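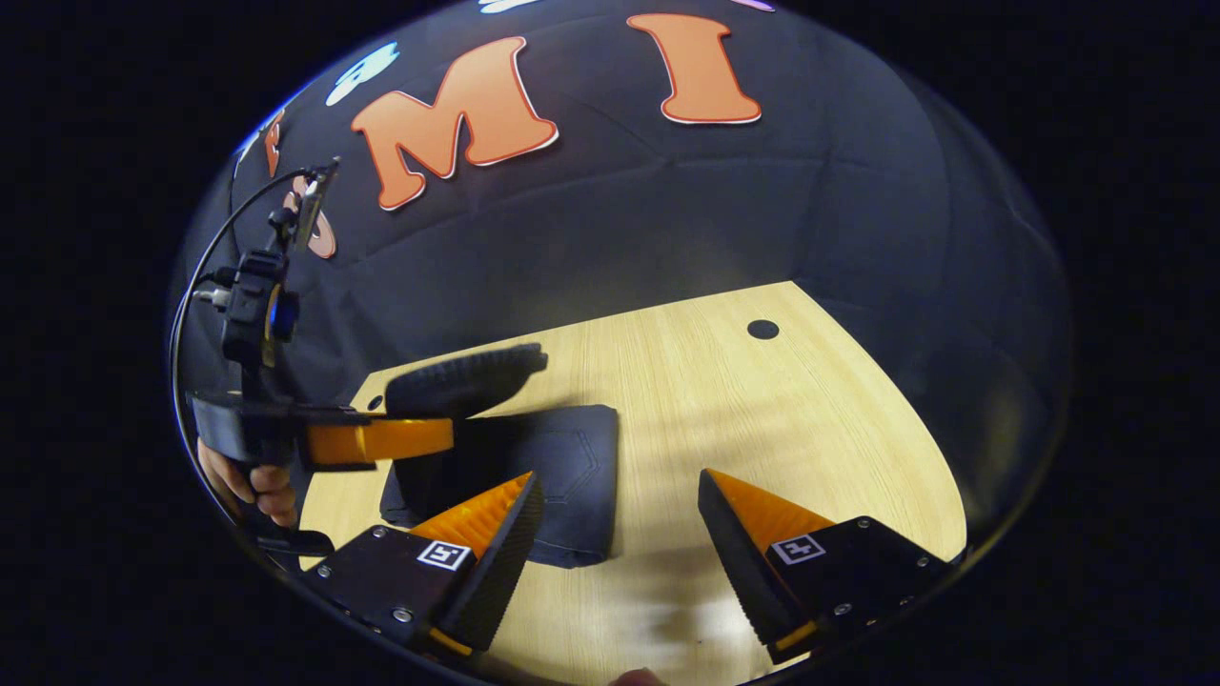 A reader on the Lorkwood list wrote that ribbed pads should be swapped on a calendar, every two weeks, whatever they look like. I did that until May and stopped.

The pads on my pair of hand-held grippers now go by cycle count. One cycle is one close and one open, logged from the finger position. The last left pad came off at 691, with the ribs near the tip rounded over and the base ribs still square. Denim does most of that.

Procedure, for my own reference:

Back out the plate screws. Peel the pad from the tip end, wipe the face with alcohol, let it dry for 90 seconds. Seat the new pad from the base – starting at the tip leaves a bubble.

Change both fingers together. A fresh pad against a worn one closes off center, and the width reading drifts by 2 mm.

Wipe the markers last with a dry cloth. Alcohol lifts the print on the Grelitent stock.

Re-zero with the fingers closed, then check the width against the gauge block. If it disagrees, loosen the plate and start again. The second gripper gets the same treatment on Monday.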